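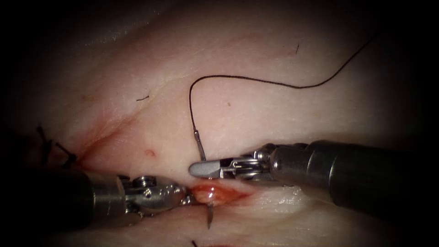

marrum_k replied:
I don't agree that fasting is only for people with strong health. My mother fasted one meal a week until she was very old, and she drank tea with honey during it. Our pastor in Deltdale knew and had no problem. Isaiah 58 speaks more about the hungry neighbour than about the empty stomach.

ostrava_lee wrote:
Thank you, marrum_k. I am the one who started this thread, so let me explain my question better, as my English is sometimes too short.

Our parish in Ilberg will keep a common fast in October, from sunrise until the evening prayer at 6 pm. The sheet they gave us says "all members are encouraged". I take tablets two times a day and must eat with them. My question is whether I can say that I take part, if I eat a little bread at noon. I do not want to pretend before God or before my neighbours.
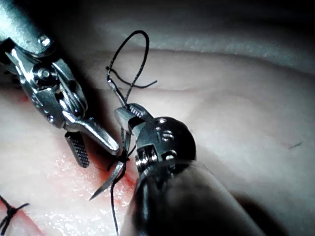

I also read Matthew 6:16-18 again, where Jesus tells us to wash the face and not look gloomy. For me this means that the fast is between the person and the Father. But then why do we do it in common, with a sheet on the door? I honour the custom, I only try to understand it.

pewtwentyone replied:
Joel 2 has your answer. "Call a solemn assembly, gather the people." The elders and even the nursing babies are gathered there. A common fast is older than the private one in my reading, and Matthew 6 is about showing off.

As for the bread, eat it. But I would not call it fasting. Call it prayer with the others. A word should keep its meaning.

marrum_k replied:
Pewtwentyone, that is a bit hard. Daniel 10 has him taking no meat, no wine and no "pleasant bread" for three weeks, so he was eating something. Most people I know call this a fast.

pewtwentyone replied:
Fair point about Daniel. The text says mourning, though, and I still think we stretch the word too far. At our church in Londer people "fast" from chocolate and television.

quietharbour replied:
We used the Fujimoto study booklet last year, the one with 21 short readings. Reading 2 is on exactly this matter and suggests that a person who can't skip food gives the price of the meal away. Our group collected $400 for the food pantry. Please ask your doctor before you change the time of any tablet.

ostrava_lee wrote:
The doctor already said no changes, so the bread stays. I like the idea with the price of the meal. Does anyone know if the booklet can be ordered in Ilberg, or only by post?

quietharbour replied:
By post only, I think. I can send you my copy, it has pencil marks in it. Write me a private message with your address.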